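Brokatum Two-Arm Bench Guide
Section 5: House rules before you press start

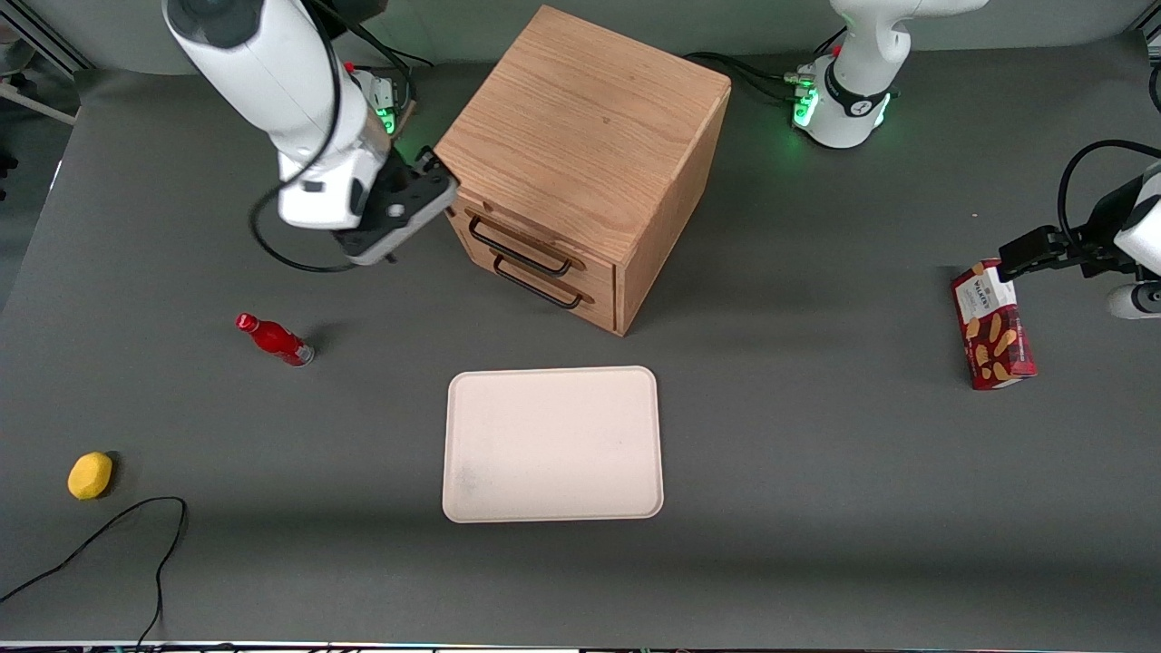

I wrote this part in February 2021 after setting up the bench at Nenthorpe, and I still follow it every single time (yes, even for quick tests!).

1. Clear your own stuff off the table first. Phones, mugs, tape, all of it. Only the objects for the task stay.

2. Check the cables next. Run each arm slowly through its full reach and watch the loops near the wrist. If one pulls tight or snags, stop and re-clip it.

3. Put the drawer cabinet where both arms can get to it, and close the drawers all the way.

4. Set the speed limit to 300 mm per second for any new task. You can raise it later, once you've had 5 clean runs in a row.

Note: I like to start with the small things lying flat, bottles included. They're a lot less fun to chase when they roll off the table.

5. Step back behind the floor tape, call out "starting," and press the button. Keep the stop switch in your hand.

CAUTION: Never reach in to fix a tray or a box while the arms are powered. Press stop, wait 2 seconds, then go in.

If the arms come close to each other during a run, stop and go to Section 6 for the spacing settings.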